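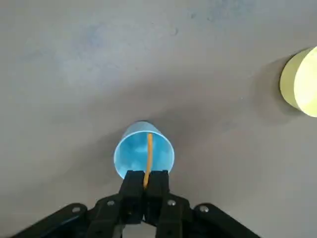
Does the Luvora giving planner help a small company keep its promises?

It helps a good deal, provided somebody opens it every month and fills in the dull boxes as well as the cheerful ones.

I bought the Luvora set for our shop in Nallurbridge after a year in which we told customers we would cut our packaging and then could not say whether we had. It's a thick binder with a set of wall cards and 6 divider tabs, and I have grown very fond of it. Each pledge gets its own page, with room for what you said, who you said it to, and what has happened so far. Ours was 400 fewer mailing boxes by August. We managed 200, and there it sat on the wall card in my own handwriting, next to the kettle where everyone could read it - a little embarrassing, but we had a better talk with our supplier, Hendach, that month than we'd had in years!

I do have grumbles. The rings pinch, the paper is thin enough that a felt pen comes through, and the section on wages is much too short. I tried the Mahama workbook before this and its wages pages were far better, though the rest put me to sleep. I still borrow those pages and clip them in at the back.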